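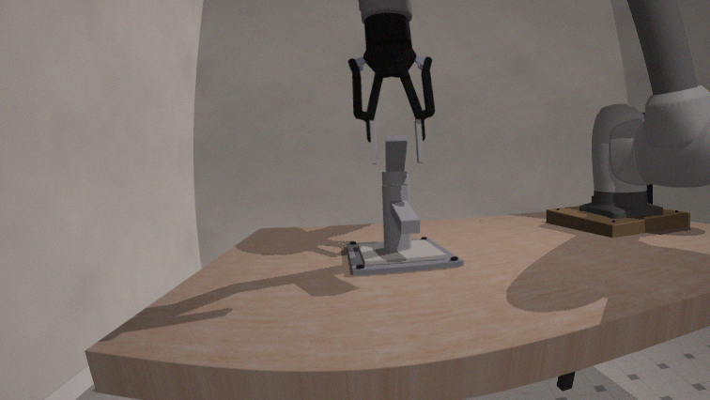

PULLBERG, February 1, 2020 – The Garside shared workshop has released the plans and control files for Etico, a two-arm assembly bench that its members designed in simulation before buying parts. The files are free for anyone to copy and change.

The bench is meant for small jobs, such as stacking and fitting blocks on a plate bolted to a wooden table. Members modeled the table, the arms and the fixture first, then used the model to work out how far apart the arms should stand and how wide the fingers should open before coming down on a part.

The group ran 1000 simulated stacking attempts on the current layout. The top block was seated correctly in 800 of them. Most of the misses came from a finger pad touching the block too early on the way down, and the next version of the control files will use a slower approach over the last 20 millimeters.

In the rendered model, a gripper with light gray finger pads waits open over the table, clear of the gray column and its base plate. 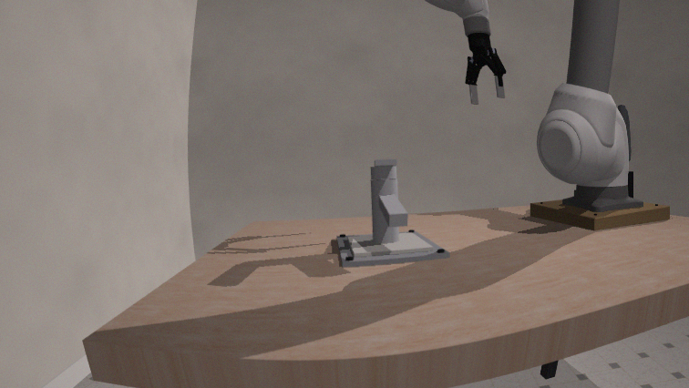
Can the bench be built at home?
A garage or spare room is enough, as long as the floor is level and the table can be fixed in place. The arms are the costly part, and the simulation files can be used without them.

Garside set aside $500 for the table, plate and fasteners. The arms are not included in that amount. Cutting will be done in the Flindinthorpe wood shop, and members plan to have the first physical bench running in July.

Plans, parts lists and control files can be picked up at the workshop's front desk or requested by mail. Reports from other builders are welcome.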